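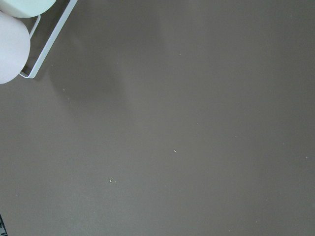 By the Costigan Support Desk, Technical Documentation

Home | Products | Billing | Support | FAQ | Contact

Skelteo Backup: Frequently Asked Questions

Which systems can run the Skelteo client?
Any 64-bit desktop or server on the supported list. The client needs 592 MB of free disk space for its local index. Machines with less will install but will not complete a first backup.

Which port does the client use?
Outbound TCP 1443. No inbound port is required. If your firewall inspects encrypted traffic, add the Skelteo service address to the bypass list. Inspection breaks the certificate check and the client reports error 57.

How long are deleted files kept?
90 days from the date the client first records the file as missing. Reltance plans use the same period. It cannot be extended for a single folder, only for a whole account.

Does moving a folder count as deleting it?
Yes. The old path is marked deleted and the new path is scanned as new. Blocks already stored are reused, so the move adds little to your quota.

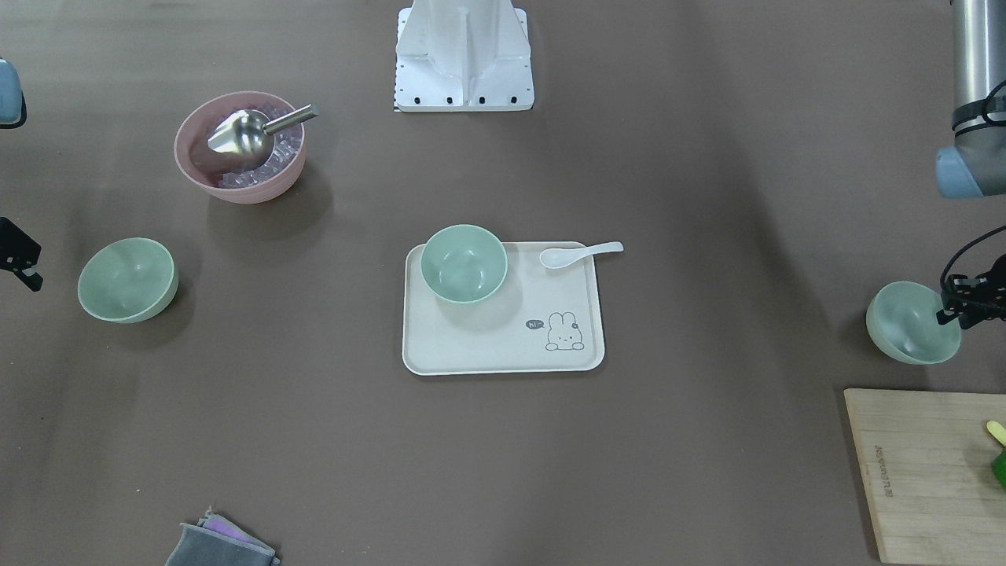

Costigan Support Desk
Technical Documentation

Can I restore to a different computer?
Yes. Install the client, sign in, and choose Restore Only at the setup screen. Do not choose Replace Device unless the old computer is retired. Replace Device transfers the backup set and stops the schedule on the old machine.

Are open files backed up?
On Windows, yes, through a volume snapshot. On other systems the client skips locked files and tries again at the next scheduled run. Skipped files are listed in the session log.

What happened to the Tostau sync tool?
It was withdrawn in June. Existing Tostau archives are readable from the Import menu but cannot be written to. Imported archives keep their original time stamps.

I lost my private key. Can support recover my data?
No. Accounts set to private key mode are encrypted before upload and the key is not held on our servers. Accounts in standard mode can be reset from the sign-in page.

Why is my first backup slow?
The first run reads every selected file in full. Later runs send changed blocks only. Check the bandwidth limit under Settings, Network. The default limit applies during business hours.

Last revised 2023-02-02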